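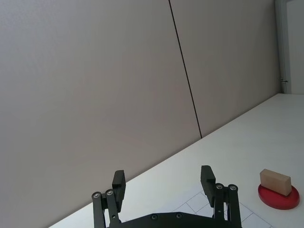

Minutes, room fit-out meeting, 26 Jan 2023

Present: Riku Nagano (chair), Ermira Dimitriou, Hrvoje Angelovski, Doina Ionescu (minutes). Apologies from Jihad Majali.

1. Last minutes

Accepted with one fix. The October minutes say the table was "agreed." Hrvoje wants it recorded that he never agreed to it and still doesn't.

2. The white table

Riku reported that the white top from Van Beek is staying. Price was 588, delivery included. Ermira asked who decided a white top was a good idea for a work table. Riku said it makes small things easy to see and lifts a dark corner. Ermira said it will also make every pencil mark easy to see, and that the Vonano brochure said "stays like new" about the last one as well. Hrvoje said he would believe it after a year of use. No vote taken.
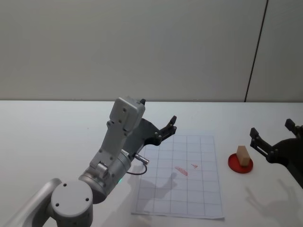

3. Wall panels

The gray panels stay as they are. Doina asked about the seam between them. Brirkberg quoted 251 to fill and repaint. Hrvoje doubted that a filled seam would stay filled — the last one he paid for opened up over one winter. Riku thought the dark line looked unfinished. Ermira said it looked like a seam. Quote declined, three to one.

4. Paper and blocks

Discussion of whether a sheet of paper on the table is enough to mark the spot where things go. Riku is in favor. Ermira said paper slides, and she'd like to hear how anyone plans to keep it in the same place from one day to the next. Tape was suggested. Hrvoje objected to tape on a new top.

Small wooden blocks: Wato wants 67 for another set. Doina asked what was wrong with plain tan ones like those we have. No answer that satisfied the meeting. Held over until Jihad can explain the request.

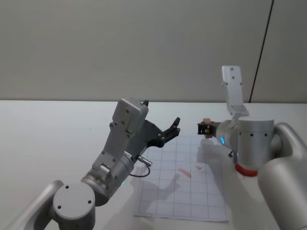 5. Any other business

Riku proposed a 30 minute limit on future meetings. Agreed, though Hrvoje noted we agreed to that before.

Action: Ermira to find out what cleaner is safe on the top. Jihad to bring the Wato list.

Comments

jmajali: The blocks we have are fine, I only asked for a price. Please fix item 4.

Hrvoje A.: I said two winters, not one.

Ermira: Still no word from Van Beek on the cleaner. Surprise.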